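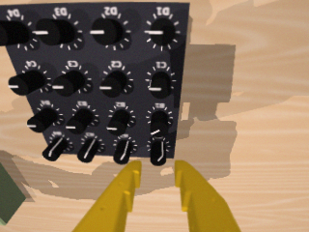 Plarero Council Votes: a data card

Welcome, and thank you for stopping by. Plarero is a small, hand-checked collection of recorded votes from the Stukerham district council, put together so that anyone with a spreadsheet and a cup of coffee can see who voted for what. It began as a kitchen-table project when Isla Kereama wanted to know how her own councilor had voted on the bus fare question and found that the answer was buried on page 34 of a scanned set of minutes (sideways, too!).

What you get

There are 1562 rows in the current release, one for each recorded vote by one member on one motion. They are split into two files:

votes.csv has the member, the party at the time of the vote, the motion number and the vote itself, which can be yes, no, abstain, absent or unclear.

motions.csv has the motion number, the month and year, a short title, who moved it and the final result as the chair announced it.

Join them on motion_id and you should be on your way. Both files are plain UTF-8 with commas between the fields, and titles that contain a comma are wrapped in double quotes.

Where it comes from

Everything was typed in from the signed minutes. Each page was entered by one person and then entered again by another who hadn't seen the first try, and where the two disagreed Getsemaní Bermúdez went back to the minutes and settled it. Version 2 adds the budget meetings, which we had left out at first because the amendments came so thick and fast that we kept losing our place. Wen-hsiung Chou worked out a numbering for them that we are all rather fond of: an amendment to motion B7 is B7-a, and an amendment to that amendment is B7-a-i.

Please keep in mind

Party is recorded as it stood on the night. Three members left the Fergate group partway through the term and sat as independents, so if you group by name and party together they will show up twice. We think that is the right way round, but it does catch people out.

Voice votes are missing entirely. When the chair simply called for ayes and noes there is nothing in the minutes to tell us who said what, and we didn't want to guess. That means the uncontroversial business is thin in these files, and you shouldn't use them to say how often the parties agree.

There are nearly 20 rows marked unclear, mostly from the long January meeting on the Akbari Road rezoning. The clerk's handwriting that night was a bit of an adventure. If you were there and took notes, we would love to hear from you.

Using it

Share it, chart it, argue over it at dinner. All we ask is that you name Plarero and the version number, and that you let us know when you find a mistake. Corrections go to Ruby-Lee Partington, with the motion number and the page of the minutes if you have them. Angus Faulkner looks after the older releases and can send you version 1 if you need to match earlier work.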